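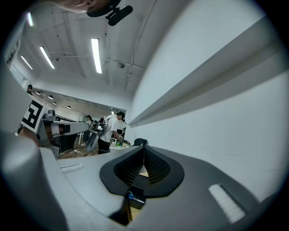 3 min read

kosell_lab wrote:
Second session of the spring project and I'm still buzzing! We're a student club, mostly sophomores, and we're collecting demos with hand-held grippers for a table-sorting task. The goal is 1000 clean ones by the end of May. We have 272. Wilma Kerr (our advisor, very patient) wants us to stop and check quality before we go on. I say keep collecting while people are excited. What did other clubs do?

duvovano wrote:
Listen to Wilma! We blew through 200 demos last year and then found out everybody had been closing the gripper way too fast. Had to toss 70 of them. Slow hands, small objects, and look at your recordings the same day.

pap_n wrote:
I'll disagree a little. If you stop every time something looks off, nobody gets into a rhythm. Our best stuff came late, once people quit thinking about their hands. Also, what are your pads like? Smooth or textured?

kosell_lab wrote:
Textured, both fingers, with a black rubber border. I love them. They meet in a V, so when you look down at them they make sort of a heart shape (I can't unsee it now).
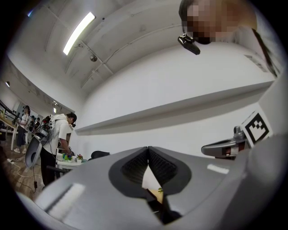 Nicanor Magaña is on our team too and he's with you, pap. He'd do the whole 1000 in a weekend if we let him. My own problem is wrists, the gripper gets heavy after a while and my grasps get sloppy. So maybe shorter turns?

duvovano wrote:
Yes, shorter turns, and swap who's on which table. And tape down your cables before somebody trips! I'm begging you.

hellau_rob wrote:
Do you mix up the objects between turns? We left ours in the same spots for a week and the policy learned the spots. Great at one table, useless at the next.

kosell_lab wrote:
Ooh, no, we only shuffle at the start of the day. Changing that tomorrow. Pap, I'm siding with Wilma for one session, then you and Nicanor get your marathon.

pap_n wrote:
Deal. Still think you're wrong though :) Post your numbers when you have them.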